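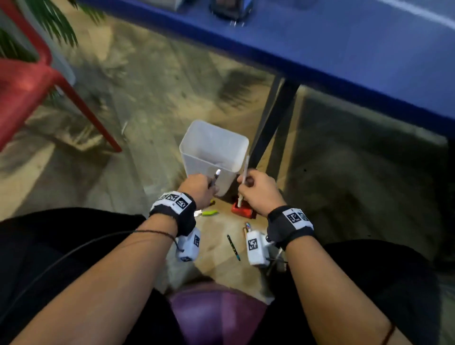 Pens on the floor, tags on both wrists. Open day at Pakwood, January.

So I finally made it to the Pakwood open day, after two years of telling Kumiko Okabe I'd come and then finding some reason to stay home. I have a lot to say and a long train ride to say it in, so settle in, friends! 1/9

First of all, they start you with tea. I had pictured safety goggles and a stern talk at the door, and instead it was tea and a very good ginger cookie, and Huia Kingi walking us through the building with her coat still on, pointing at things with her cup. 2/9

The demonstration I liked best was the hand work. A person sits down with marker tags strapped to both wrists, those black square patterns on white, and sorts out pens. That's the whole job! Pens, a highlighter, a red pen holder, a milky plastic container down on the concrete. 3/9

I know how that sounds. But I could have watched it for an hour (I think I very nearly did). You never notice how you pick up a pen until you see somebody doing it with two white boxes hanging under their wrists. One pen in each hand, too, and every one of them a bit different to hold. 4/9

Kumiko says the pens are the hard part. Her team calls the arm Liao, and Liao is perfectly happy with blocks and cups, but a thin pen lying flat on a floor gives it fits. They have 574 recordings of pen sorting so far and she wants 700 before spring. 5/9

They let visitors have a turn with the straps at 11, and of course I put my hand up like a kid in school. My score for smooth movement was 94, and before you congratulate me, I forgot to ask what it was out of. 6/9

A man from Drukby asked the question I'd been too shy to ask, which was why anybody needs a robot to tidy up pens. Huia said her own father can't bend down to the floor anymore, and that she thinks about him most days at work. I liked her a great deal for that. 7/9

If you're anywhere near Enmont, they're planning another one before summer. Wear something you can sit low in, and eat first, as the cookies go fast. 8/9

Kumiko, if you're reading this, I still have your umbrella. I'll mail it! 9/9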